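Notebook: adhesive ageing, continued
March, started 9.40 am

Carrying on from the last entry. The open question is still why the Folberg adhesive gives a lower peel value on the Groletti rubber when the coupons are glued in the afternoon. Same tin, same primer, same press. Morning coupons peel with rubber torn away across most of the strip. Afternoon coupons let go cleanly at the primer, with a dull grey bond line and almost no torn rubber.

Ruled out so far:
Press temperature. Thermocouple between the platens, no drift worth writing down.
Primer age. Fresh tin opened for the last set, same result.
Operator. Zinhle Mokgethi glued one set in the afternoon from my written method and got the same clean failure.

Not ruled out: moisture in the air during the open time, and moisture in the rubber itself. I had treated these as one thing. They are separate and need separate coupons.

Room conditions. The hygrometer on the bench reads higher after lunch on most days. It is next to the sink, so it may be reading the sink. Moved it to the storage side and left it there to settle before writing anything down.

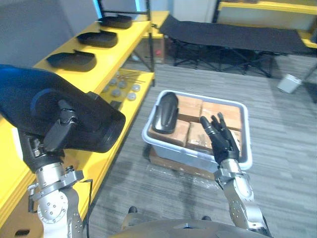 Storage side, yellow shelving and grey carpet.

Reading on the storage side is steadier than at the bench. It still rises after lunch, by less. The bench figures in the earlier entries should be taken as bench figures only. I have pencilled a note against each of them and not altered the values.

The carpet is a possible source in wet weather. Whether it holds enough to matter in a room this size I do not know and will not try to work out. If the desiccator coupons behave, the source does not matter much for the method.

Conditioning. Rubber cut into strips across the grain of the sheet, edges dressed, wiped once with solvent on a lint-free cloth and left to flash off. Two batches:

Batch A: strips in the desiccator for 7 days, then glued in the afternoon.
Batch B: strips in open room air for 7 days, then glued at the same sitting as A.

If A is good and B is bad, it is water in the rubber. If both are bad, it is the air during open time and the conditioning has no bearing on it. If both are good I have lost the fault and will have to go back through the method line by line.

Adhesive laid down with the notched blade, one pass, no going back over. Open time by the clock and not by touch. I used touch for the first sets in January and the scatter is plain in the results, so those are not used for anything here.

Dead load. Separately from the peel work I want a slow test, as the peel rig only sees the first minutes of the bond's life under load. Hung coupon, 700 g on the free end, free end folded back on itself. Mark the bond front in white pencil at the start and again at each check. What I want is the distance the front has moved, measured along the centre line and ignoring the edges, where the blade always leaves the film thin. 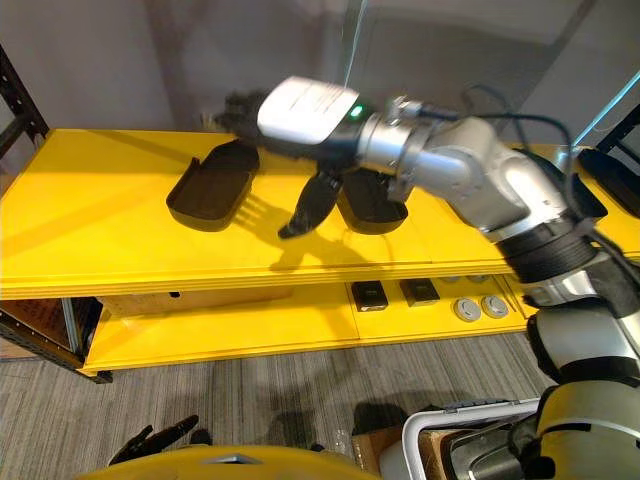
Yellow unit, upper shelf.

First dead load coupons hung at the end of the bench. The clips slipped on the first attempt: the jaws are smooth and the rubber is dusted with release agent on the back face. Wiped the back face and put a fold of abrasive paper in each jaw, grit inwards. No slipping after that. Write this into the method.

Note on release agent. Groletti send the sheet with a light dusting on one face only, and the dusted face is not marked. By eye it shows as a bloom if the sheet is tilted to the window. By finger it feels drier. I have been gluing the clean face, or believed I had. Need to check that a dusted face was not glued by mistake in the afternoon sets. I cut in the morning and stack the strips, and the stack gets turned over when I take it to the solvent bench. That would give exactly this pattern with no moisture involved at all.

Checked the failed coupons still in the tray. The backs are clean on some and dusty on others, with the cloth wipe confusing it. Cannot be settled from old coupons. From now on every strip gets a pencil tick on the clean face before it leaves the cutting mat.
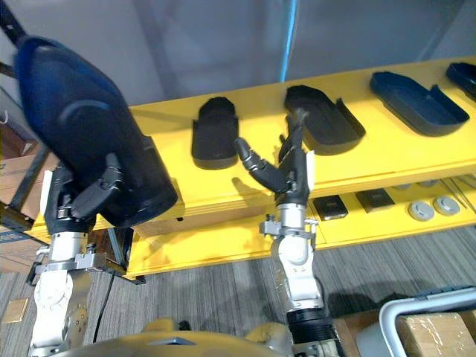
That means the two batches above are not safe either, as they were cut before I had thought of it. I have taken them out, looked at every strip against the window, and ticked the clean face. One strip I could not decide on and have thrown away. The rest go back in and the conditioning clock is not restarted, as they were out only for as long as the ticking took. Noted in case it shows up later.

Peel rig. The Rallon frame was zeroed before the morning set and again before the afternoon set. The zero had moved slightly between them, in the direction that would make afternoon values read high. So it cannot explain the fault, and if anything the true gap is a little wider than logged. I have not corrected the logged values. The grips need new faces. Radebe have them on order and have not given a date.

Peel trace, for the record. Good coupons give a ragged trace with a high mean. Bad ones give a flat trace with a sharp peak at the start, which is the fold being pulled straight. I had been including that peak in the mean for some coupons and leaving it out for others. Going back, the peak is now left out of all of them. The averages for the bad coupons drop further, the good ones barely change.

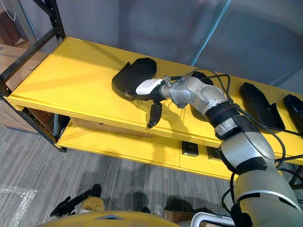
Shelf top, with black shoe-shaped piece.

3.20 pm. Dead load check. Front has not moved on either of the morning-glued coupons. On the afternoon coupon it has crept 2 mm, straight across, with no tearing. Same failure surface as in the peel test. The slow test and the fast test therefore agree on which bonds are poor, and that is useful whatever the cause is.

To do:
Tick clean faces at the cutting mat.
Write clip abrasive into the dead load method.
Glue A and B at one sitting, afternoon, hygrometer on the storage side.
Glue one set deliberately on the dusted face, in the morning, wiped as normal.
Ask Folberg what humidity their open time figure was measured at. The data sheet gives a temperature and nothing else.
Ask Zinhle whether she turned her stack over.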